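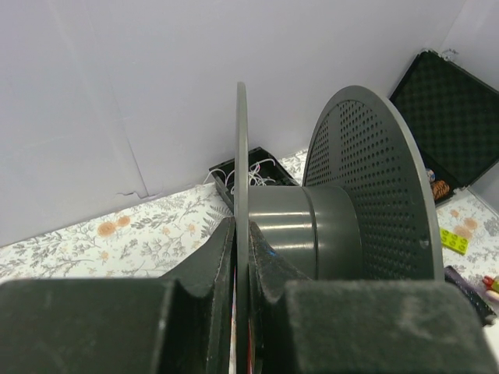 Let the small wineries write their own mail

Opinion > Wine & Table > Letters from the Cellar

I get mail from 27 wineries, and I read nearly all of it. My friends think this is a sickness. Maybe so, but last October one of those messages sent me driving out to Gultport in the rain for a case of something pink and cloudy that I'd never have found on a store shelf, and it was wonderful!

So let me make a case for the winery newsletter, the real kind, written by a person who has grape skins under their fingernails.

The one from Perrin is my favorite. Ilona Pap writes it herself, usually late at night (I've had one land at 2 a.m.), and it wanders all over the place. She'll start with the pump that quit, move on to what she ate, remember that she has wine to sell, and then give you four lovely paragraphs about why the Grenache picked from the bottom rows tastes like oranges this year. There's no button. If you want some, you write back and say so. I have written back a lot.

Compare that with what arrives from the bigger places. "Your exclusive spring allocation is waiting." Waiting for what? Which vineyard? Did it hail? I joined the list at Vutosgate after a great afternoon in their tasting room, where Osamu Yagi poured for us and talked about yeast with such joy that my husband, who drinks beer, bought a bottle. Since then I've had 18 messages from them and Osamu isn't in a single one. They have this terrific talker right there behind the counter, and they're paying someone to send me a picture of a sunset and a discount code.

I know the argument on the other side. Capucine Cordier, who runs sales at Vekgate, told me her plain, scheduled offers bring in more orders than her chatty ones ever did, and I believe her. She has a payroll to meet. A winemaker in the middle of harvest has no business sitting down to type, either. Fine, skip harvest! Send me nothing for two months and then tell me everything in one go. I'll be thrilled.

What I'd love to see is for small producers to trust that we like this stuff. People who sign a clipboard at a tasting room are already fond of you. We want to hear that the barrel you had doubts about came around, or that it didn't and you're making vinegar. I once bought 12 bottles of a white that Perrin's own letter called "a bit stern," and it was stern, and I drank it happily all summer with fried fish because I knew what I was getting and how it got that way.

And if you're a drinker, answer them. Reply to the letter. Tell them you opened the 2019 too early, or that your mother-in-law had three glasses. Ilona says a good reply keeps her writing for weeks. I sent her one this morning about the orange thing, which I can taste now too, and she has already written back to tell me I should be serving it colder.

Filed under: Opinion, Wine Clubs, Small Producers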